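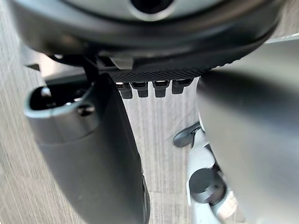 Siu-fong Yen asked that it be recorded at the outset that the over-sink rack had been agreed at the last meeting as a place for draining only, and that plates were still being left on it overnight. The Chair accepted the point and moved it up to item 2.

Tullden House Residents' Association
Minutes of the Kitchen Sub-group held on Sunday, August 30, 2026

Present: Man-lok Yip (Chair), Siu-fong Yen, residents of flats 3 and 9
Apologies: Huang household

1. Minutes of the last meeting
Agreed as a correct record, with one change: under "Cupboards", for "upper" read "lower".

2. Sink and draining rack
It was noted that the shared kitchen has a double sink and that the roll-up rack takes up the larger part of one basin when laid out. Two residents wished to see it put away after each meal. Flat 9 preferred it left in place, as the counter marks easily. After discussion it was agreed that the rack may stay out during the day, provided that anything on it goes into the dishwasher or the cupboard by evening.

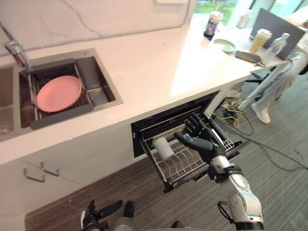

The Chair added that the white counter beside the window should be wiped down by whoever last used the sink, and that this applied to guests as well. The question of the holder at the back of the basin was left until the next meeting.

3. Dishwasher drawer
Siu-fong Yen reported on loading. Cups should lie or stand clear of the plates, and plates should be placed upright between the tines — not laid flat across them. 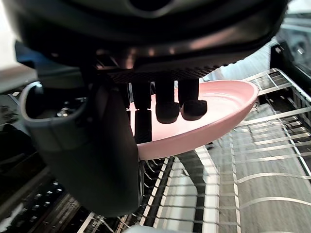 Pink plate, item 3.

Flat 3 asked whether plastic plates might go in with the rest. Agreed that they may, on the short programme. The quotation from Asness for a replacement drawer seal, at £394, was received. Man-lok Yip to ask whether fitting is included.

4. Crockery
The pastel plates belong to the kitchen and are not to be taken to the flats. Any resident holding one is asked to return it to the counter, where it will be washed with the next load.

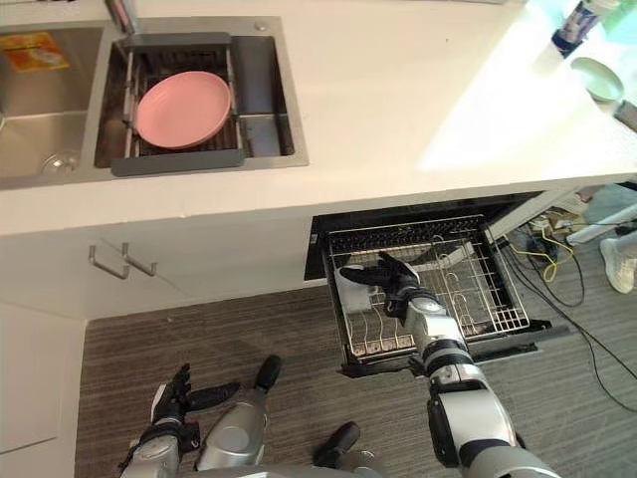 5. Any other business
Flat 9 asked for a second tea towel hook. Agreed. Siu-fong Yen to buy one from Zoment and claim the cost.

The date of the next meeting will be circulated by the Chair.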